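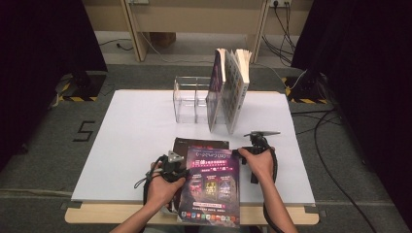
*Last edited: Jun 23, 2021, tidied up the first post and added headings so people can find the storage bit*

# Promo booklets and magazine volumes on one desk – how do you sort yours?

**peva_paperpile**

Hello all, settling in with a cuppa because I suspect I'm going to ramble. I've finally started on the paper shelf, the one I have been promising to deal with every winter for longer than I'd like to admit, and I've got as far as the desk and a clear acrylic organizer with compartments. The purple booklet is the one that set me off. It has three little game covers in a row on the front and a pink banner across it, and I cannot for the life of me decide where it belongs. Is it a book? Is it an ad? Do I put it with the games or with the reading?

Everything came from one seller in a mixed lot (Griltonari, if any of you know the shop, lovely people, wrap everything as though it's going to the moon). I don't read Chinese beyond a handful of characters, so my usual trick of alphabetical order is no help at all. The paperbacks are no trouble, I just stand them up and fan them a bit to let the pages breathe while I think. It's the thin, glossy stuff that slides about and ends up behind everything else.

So my question to the kind folk here is whether you sort by size, by subject, or by what it's made of. I've tried all of them over the years and I'm not happy with any!

**zistard**

Size, every time. I know it's not romantic but a booklet next to a fat paperback is going to curl, and once a glossy cover has curled you'll be looking at that curve forever. I keep anything stapled flat in a shallow drawer, biggest on the bottom, and everything with a proper spine goes upright. Subject can sort itself out inside those two groups.

I'd also say don't use the acrylic box for it. Those compartments are lovely for pens and cards, but a floppy booklet will slump over in one and get a crease at the bottom corner.

**hsieh_shelves**

I'm going to disagree with zistard, in a friendly way, as we've had this one out before in the sheet music thread. If you split by size you'll never find anything. My collection is 1582 pieces as of this June (yes, I keep a list, no, my family does not want to hear about it) and the promo material is filed right beside whatever it was promoting. A game booklet goes with the games. When I want to look something up, everything is sitting together and I don't have to remember whether it was thick or thin.

For the slumping, put a stiff card behind each booklet. I cut mine from old calendar backs, a little shorter than the booklet so it doesn't show. Works in an acrylic box, works on a shelf, costs nothing.

**zistard**

Fair enough, the card is a good idea and I'll pinch it. I still wouldn't want them standing all year, card or no card. My shelf is in a sunny room and that deep purple ink is just the sort of colour I'd worry about. One summer was enough to turn a violet cover of mine a sad sort of grey on the edge that stuck out.

**peva_paperpile**

Oh, the sun! I hadn't even thought about the sun. My shelf gets the late afternoon light straight on it, so that may settle the matter for the glossy ones. Perhaps a box with a lid, and hsieh's cards inside, and then everyone's half right.

While I have you all here – the other thing I wanted to ask about is the thicker volumes. I'd been lumping them in with ordinary books and I'm starting to think they want a place of their own.

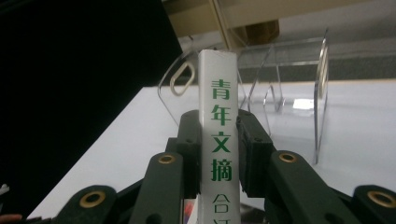
## Storing the bound volumes

**hsieh_shelves**

That's 青年文摘 down the spine, Youth Digest, and the characters at the bottom are 合订, so it's a bound volume. Several issues of the magazine put together in one cover. Lovely things to have, you can lose a whole rainy weekend in one. Definitely keep it with its own kind and not in among the paperbacks.

With white spines like that I'd face them out and not worry about labels, the green lettering is easy to pick out from across a room even if you don't read it. If you get more of them, look inside for the issue numbers and order them that way. I pencil the run on a slip of paper and tuck it inside the front cover.

**quietgumtree**

Long-time reader, not much of a poster, but I had to chime in for the magazines! My aunt left me a run of bound digests (different title) and the best thing I did was give them a bookend on both sides and leave a bit of wiggle room. I'd packed them so tight that I was pulling each one out by the top of the spine, and you can guess what that did. Now I push the neighbours back a little and take hold of the one I want by its sides, and there hasn't been a single torn top since.

I had 17 on one shelf and it was too many. Nine to a shelf suits mine, with the gap filled by something light.

**zistard**

Agree with all of that. I see yours has a small scuff at the top right corner, peva. Leave it be, I'd say. I once tried to clean a mark off a pale spine with a barely damp cloth and took the shine off along with it, and the clean patch bothered me a good deal more than the mark had.

**hsieh_shelves**

A soft white eraser, very gently, has worked for me on glossy covers. Test it on the back cover first. But I wouldn't bother for a scuff that size either. (Look at us agreeing.)

**peva_paperpile**

You're all so generous, thank you. I'll leave the scuff where it is. I quite like a book that looks as though somebody has had it off the shelf now and then.

My plan for now is a lidded box for the glossy booklets with a card behind each, paperbacks on the middle shelf out of the sun, and the bound volume on the bottom one with room for friends. There are nearly 207 bits of paper still to go through, so don't expect a finished shelf before spring. The acrylic box can have the bookmarks and my slips.

**quietgumtree**

Please do come back and show us the shelf when it's up! And if Griltonari ever has more of those digests in, I'd be glad of a heads-up, I've a gap on mine that wants filling.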